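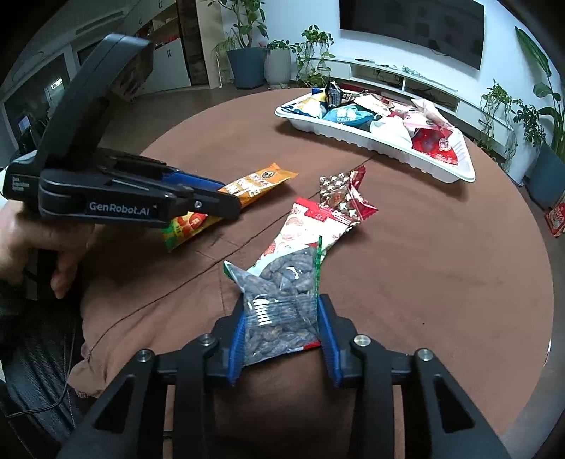 What should be settled before packaged snacks are sorted on a shared table? The surface should be covered and the cloth drawn smooth, and the groups into which the packages will be placed should be decided in advance.

Chapter 4: Sorting and Storing Packaged Foods

Dec 10, 2019
Prepared by the Padonik Home Studies Unit

Packaged snacks differ in shape, weight and stiffness. A clear bag of nuts or seeds slumps when it is set upright, while a long, narrow package lies flat and may be stacked. Students should consider these differences before choosing a container, as a poor match wastes space and can split a seal.

This chapter covers the sorting of dry snack foods in the home and in the community kitchen. Section 4.1 deals with the table and its covering. Section 4.2 sets out three methods of grouping - by contents, by package size and by best-before date. Section 4.3 applies these methods to the Samora pantry exercise, in which 42 packages are divided between two cupboards and a drawer. Students should allow 60 minutes for the exercise, including the wiping down of shelves.

Colour is an unreliable guide to contents. Packages should be turned label side up and read before they are grouped.

Key terms: best-before date, dry goods, rotation, seal.

Related chapters
Caring for Table Linens, p. 28
The Plollow Cupboard Plan
Labelling Jars and Tins, p. 169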